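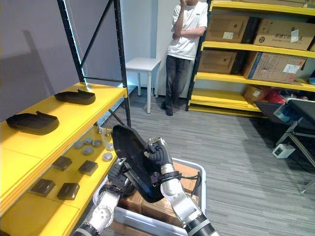 Kojo Annan would put the soles on the shelf first and find room for everything else afterwards, as they are awkward in outline and will not stack neatly whatever one does with them. The Protireo stores guide follows the same order. It applies to the storage of loose shoe soles, metal discs, square pads and pegs on open shelving, and it replaces the sheet issued to the Gristum storeroom last August.

Who should use this guide

The guide is intended for anyone who sets out, refills or tidies a shelf of mixed footwear parts. It assumes open shelving with at least two levels, a plastic bin for waste packaging, and a flat surface nearby on which parts may be laid out before they are put away. Staff working with boxed and sealed stock should continue to use the pallet procedure.

Before you begin

Collect the following:

A soft brush
Two clean cotton cloths
A roll of low-tack label tape and a pen
A shallow tray for parts awaiting a decision
A light grey or other plain bin for flattened cardboard
The current parts list for the shelf

Allow 40 minutes for a shelf of two levels. A person doing the work for the first time may need longer and should not be hurried.

Step 1. Clear the shelf

Remove all parts and lay them out by type. Do not set one type on top of another, even for a moment. Soles should be placed with the rim facing up. Discs may be laid flat in a single layer. Pads should be kept away from the edge of the table, where they are easily brushed off by a sleeve.

Any part that cannot be identified goes into the shallow tray. It stays there until the end of the task and is then shown to the storekeeper. Please do not guess.

Step 2. Clean the shelf

Brush each level from back to front and collect the dust in a cloth. Wipe the surface with a second cloth that is barely damp, then leave it until it is completely dry. On painted shelving, avoid scouring pads and solvent cleaners. Painted metal marks readily, and yellow paint shows every mark.

Check the supports while the shelf is clear. If a level rocks under light hand pressure, stop and report it.

Step 3. Place the soles

Soles belong on the upper level. Lay each one flat with its raised rim upwards and leave a gap wide enough for a hand to pass on either side. A sole pushed tightly against its neighbour has to be pulled out by the rim, and this is how most rims come to be bent.

When lifting a sole, use both hands, one at each end or on opposite edges. Do not pick it up by one corner of the rim. If it must be turned on its side for inspection, support the lower edge throughout and look over the inner surface before the outer. Marks on a glossy inner surface are seen most easily when the sole is tilted slowly towards the light.

Soles of one size are kept together. If the shelf holds left and right soles, lefts go to the left. Svyatoslav Stelmakh asked that this be put in writing after a delivery to Antoniuk had to be sorted again on arrival.

Step 4. Place the small parts

The small parts belong on the lower level, where they can be seen from above without reaching over the soles.

Discs. Place the discs flat in a group towards the back. They may touch. They should not be stacked more than two high, and if there is space for a single layer, a single layer is preferred.

Pads. Set square pads out in straight rows in front of the discs, with their edges parallel to the front of the shelf. Rows are quicker to check than heaps, and a missing pad leaves an obvious space. Start a new row only when the one behind it is full.

Pegs. Stand pegs upright at the very back. A peg that will not stand on its own has usually been damaged at the base and should be put in the tray for inspection.

Where the supply of any small part exceeds 100, keep the surplus in a closed box elsewhere and refill the shelf from it. The open shelf is for parts in present use and should not be treated as bulk storage.

Step 5. Label the front edge

Write the name of the part and its code from the parts list on label tape, and fix the tape to the front edge directly below the group. Use capitals. Abbreviations are permitted only where the parts list itself uses them. Old labels must be removed completely; a new label stuck over an old one will sooner or later lift and show the wrong code.

Step 6. Look after padded and covered surfaces

Some stores have a matte, dark covering on the worktop or on the base of a tray — felt, foam or a similar soft material. It protects glossy parts well but it also holds dust, and pale specks stand out on it long before they would be noticed on bare metal.
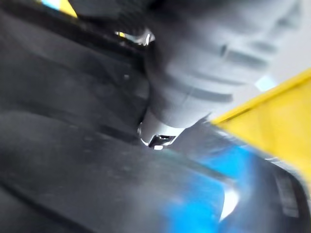
Brush such surfaces in one direction only and finish with a strip of label tape, sticky side down, to lift whatever the brush has left. Do not rub. Rubbing drives the dust in and raises the nap, and a raised nap will catch on the edges of the smaller pads.

Smooth out folds before any part is put down. A disc resting on a fold will tip, and a sole left across one overnight may not sit flat in the morning. Where the covering has lifted into a bulge that cannot be pressed down by hand, it should be refitted before the surface is used again.

Coverings are replaced when they are worn through, when they no longer lie flat after smoothing, or when there is any trace of oil. Oil cannot be brushed out, and attempts to wash it out in place have not been successful at Gristum. Replacement covering is cut to size by Arsen Tymoshchuk, who needs the length and depth of the surface in millimetres and a note of any cut-outs.

Step 7. Deal with the packaging

Flatten all cardboard before it goes into the bin. Open the taped seams first and press the sheets flat by hand. Lay them in the bin so that they lie with the longest edge along the longest side, with nothing projecting over the rim far enough to catch a passing leg. Tape and plastic film go in the general waste.

Check each carton for loose parts as it is opened out. Pegs in particular lodge under the bottom flaps. In one month 34 pegs were recovered from cardboard that had already been put out for collection, at a time when the Vodo order was waiting for exactly that part.

The bin stands below or beside the shelving, clear of the walkway, and is emptied when the cardboard reaches the rim.

Step 8. Record and sign

Enter the shelf on the tidying record with the time at which the work was finished and your initials. List separately the contents of the inspection tray. If the tray is empty, write "none"; a blank line is taken to mean that the tray was not checked.

Keeping the shelf in order

A shelf that has been set out properly needs only a short check at the start and end of the working day. Straighten the rows, return stray parts to their groups and brush the front edge. The full procedure is repeated once a month, and additionally whenever a part is withdrawn or a new one is introduced.

The parts list for the whole site now runs to around 2000 entries and is updated without notice, so a printed copy should not be kept from one month to the next.

Common difficulties

The soles overhang the front of the shelf. Turn them so that the length runs along the shelf. If they still overhang, the level is too shallow and a deeper one should be requested. Soles are not to be leaned against the uprights.

The discs slide when the shelf is touched. The level is probably not true. Place a spirit level across it in both directions and adjust the supports. A non-slip mat may be used in the meantime, provided that it is cut to fit and does not cover the label.

Two types of pad look alike. Compare thickness first, then the underside. Once they have been told apart, leave at least one hand's width between the groups and use labels of different colours.

Parts are returned to the wrong level. This generally happens where the labels can only be read from directly in front. Rewrite them in larger capitals and, if it continues, add a second label on the upright.

There is not enough room. Remove surplus stock to boxes, beginning with the discs. Do not close up the gaps between soles.

Queries and corrections

Queries about the layout should be addressed to Pylyp Nechyporuk at the stores desk. Requests for deeper levels, new supports or additional bins go to Danylo Semeniuk and should give the shelf number, which is found on the inside of the left-hand upright. Corrections to the text of this guide may be sent to either, and will be included the next time it is issued.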